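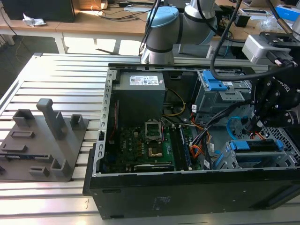
Keeping an old computer for one more year

5 min read

Every January I make the same list: shoes, phone, computer. These are the things I think I should replace. By November most of the list is forgotten, and the computer is still under the desk, making its small noise.

When I moved to Sowerby I brought very little with me. A desktop from an office clearance was the first big thing I bought here, and I carried it home on the bus with my arms around it. In the language I grew up with we have one word for "old" and another for "old but still serving". I have looked for the second one in English for a long time. The nearest is perhaps "trusty", but people say it with a smile, and I don't want the smile.

My needs are modest. I write, I keep my photographs, I do the accounts for my sister's fabric stall, and in the evening I watch films with subtitles in a language I am slowly forgetting. For these purposes a new machine would be faster, I agree. But I would spend the saved seconds on reading the news, and I already read too much of it.

There is also the question of my files. I have 4,000 photographs, and some of them are scans of my grandmother's letters. I keep 2 copies, one on a drive at home and one at my sister's flat. If you take one practical thing from this post, please let it be this one. A computer may be old, but a backup should be fresh.
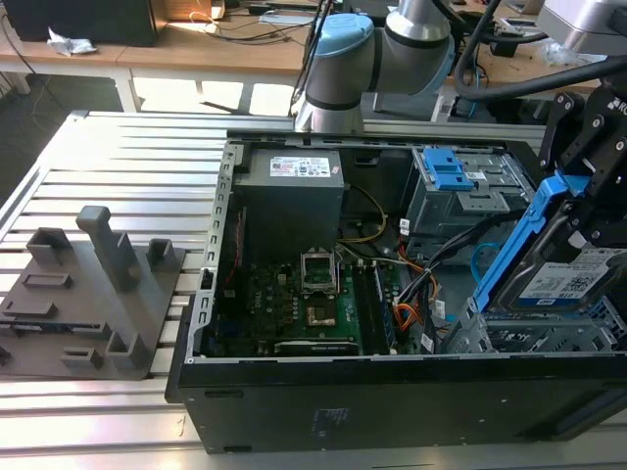 Mared Prydderch thinks that I am being sentimental, and that an old desktop eats more electricity than it deserves. She may be right about the electricity. I have begun to switch it off at the wall when I finish in the evening, and I should have done this years ago. About the sentiment I am not so sure. When we keep a coat for a long time, people call it good sense, and the colour of it may be quite gone.

What I have learned is to be patient before I decide that something is finished. Very often a slow computer has a full disk, or too many programs that start by themselves. Sometimes it is full of dust. I was afraid to open the case for the first few years – it seemed to me like opening a clock.
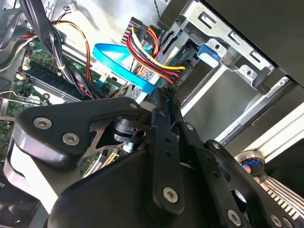

Then I did it one rainy afternoon, with the plug out and a manual from the library beside me, and my fear became much smaller. I still don't know the name of every part. I know enough to ask a good question in a shop, and the answers are kinder when the question is good.

So the computer stays off the list this year. The shoes I really must buy.

Posted Jan 6, 2026

Comments

Yavuz Öztürkmen
We say "emektar" in Turkish for a thing like this. I also never found it in English. My father used the word for his radio.

Hikar
Do you still get security updates on it? Mine stopped, so I changed to Linux and it has been fine for email and bills.

Mared Prydderch
I said sentimental, I didn't say wrong! Buy the shoes.

Contact | © 2026 | Back to top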